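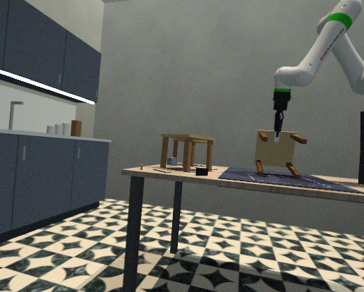
Clernex is a small planning and control stack for picking up furniture-shaped objects in simulation, turning them over in the air and setting them down on a marked mat. Most pick-and-place code we tried was happy with cubes and fell apart on anything with legs. A little table held on its side over the mat, legs sticking out from the corners, is a very different collision problem from a block, and it's the problem we love working on! The planner treats top and legs as separate bodies while the object is in the gripper, so a leg can pass close to the bench without the whole path being thrown out.

Version notes: last edited Apr 2, 2022. The reorient module was rewritten in November and its old config files will not load.

What's in the repo

planner/ – grasp sampling, regrasp search, path smoothing
control/ – joint tracking and the soft-contact mode used for set-down
perception/ – pose estimates from rendered depth, with symmetry handling
scenes/ – 13 scene files, including the two kitchen rooms, Inasville and Faltstead
tools/ – episode viewer, log trimmer, seed replayer

Getting started

Install the package, then run the replayer on any seed before you train or tune anything. It prints the planner's choices step by step and will save you hours (it saved us plenty). The default control rate is fine for most machines. If the arm shudders near the mat, drop the smoothing window to 4 and try again.

The episodes

The release holds 2,350 episodes. Each one stores joint states, gripper commands, object poses and the planner's own log of rejected grasps, which we think is the most fun part to dig through.

Set-down is scored against the dashed outline printed on the mat. The scorer uses the footprint of the legs, so a stool standing just behind the rectangle gets no placement credit even if it is perfectly upright. Other furniture near the mat counts as an obstacle, and so do the small blocks and bars scattered on the tabletop.

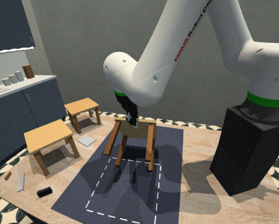
Known issues

Pose estimates can flip by a quarter turn on square tops. The Jasińska filter (perception/jas_filter) fixes most of these, but it needs 15 depth readings before it settles.

Heavy shadow on the mat still confuses the color-based outline detector. Use the depth version – it's slower and much steadier.

Regrasp search sometimes picks a leg when the edge of the top would do. Raise leg_cost in the planner config.

Contributing

New scenes are very welcome, especially with odd furniture. Please include the seed and the rejected-grasp log with any bug report.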